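Can any of these things do the boring jobs yet?
General chat > Home and workshop
28 October 2026

ferrule_and_flux wrote:
My brother-in-law has put his name down for a Solheim. For anyone who's missed the adverts, it's an arm on a wheeled post that is meant to tidy your kitchen while you're out. The deposit is £850 and he hasn't seen one move except on their website. I've been hearing "next year" about this since I had hair. Has anyone on here watched one of these machines do a whole job, start to finish, without a bloke standing next to it with a tablet?

marrowfat wrote:
Depends what you call a job. We have a Hiltent at work loading trays into a washer and it's been fine. Same tray, same place, all day long. It jams less than I did.

ferrule_and_flux wrote:
Right, but that's a conveyor belt with an elbow. I mean housework. Pick up the tea towel, wipe under it, put the post somewhere sensible.

oldgatepost wrote:
Went to the Flurnora open day in July. They had it folding towels. It folded 3 in the time it took me to drink a coffee and eat a flapjack, and the third looked like something you'd find behind a radiator. All the towels were plain, all the same size, and all laid flat for it by a young man in a fleece. I asked if I could chuck my scarf in and was told that wasn't part of the demo.

pinchbeck wrote:
To be fair to them, a year before that it couldn't find the edge of the towel. I write software for a living (not for any of these lot) and cloth really is hard. A mug is the same shape whichever way up it is. A shirt has a new shape every time you touch it. Going from nothing to three bad towels is progress, even if it looks daft.

oldgatepost wrote:
I don't doubt it's hard. I doubt it's worth £850 up front.

marrowfat wrote:
Plain towels on a bare table is the bit that gets me. Who has a bare table?

tansy_lodge wrote:
We had a Herkness floor thing at the charity shop on trial. Lovely on the open floor. Then it met the sorting area, where there are always bags and hangers and a flex or two, and it ate a phone charger and sat there beeping. We were picking things up off the floor so that it could clean the floor. It went back after 9 days.

pinchbeck wrote:
Floor cleaners aren't really the same problem, they don't have hands. The arms are supposed to be the answer to that very thing, moving the charger out of the way first.

tansy_lodge wrote:
Supposed to be, yes.

ferrule_and_flux wrote:
Cables are my test, I think. Cloth with a cable on it. Even I get that wrong, I pull the sheet off the sewing machine and half the bench comes with it. You have to know the one isn't part of the other, and which end is plugged into something.

kilnshelf wrote:
Since we're on cables and cloth, I'll put one up. This is the sort of thing I'd want it to sort out before I handed over any money:

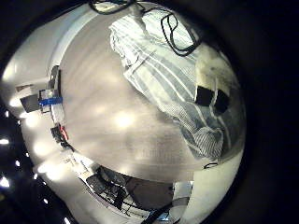
Striped cloth, black cable looped on top, papers along the far side. Off you go, Solheim.

marrowfat wrote:
Ha. I'd start with the cable, personally. Lift it clear, then the cloth.

kilnshelf wrote:
You would, because you've got eyes and a mother. Look at the two dark oblong things on the right as well. Are they to be kept? Moved? Are they sitting on the cloth or is the cloth tucked round them? I've been looking at it for a while and I couldn't swear to it.

pinchbeck wrote:
That's a fair point but it cuts both ways. If you can't tell from one picture, it's a bit rough to mark the machine down for the same thing. A decent one would give the corner a gentle tug and see what moved. There are research arms that do that now.

oldgatepost wrote:
Research arms. How long for one crumpled cloth?

pinchbeck wrote:
A couple of minutes if it goes well.

oldgatepost wrote:
And if it doesn't?

pinchbeck wrote:
Then someone in a fleece comes over.

tansy_lodge wrote:
The papers would worry me more than the cloth. Ours would have gone straight in the recycling, gift aid forms and all. Tidying is mostly deciding, and I wouldn't let a new Saturday girl decide about paperwork in her first week either.

ferrule_and_flux wrote:
I've shown him this thread. He says Solheim told him it "learns your home" and can handle up to 2 kilos. I asked whether it could handle a tea towel with a charger on it and he's gone to email them.

marrowfat wrote:
Let us know what they say. And ask if the deposit's refundable.

ferrule_and_flux wrote:
Already did. It's refundable as credit towards accessories.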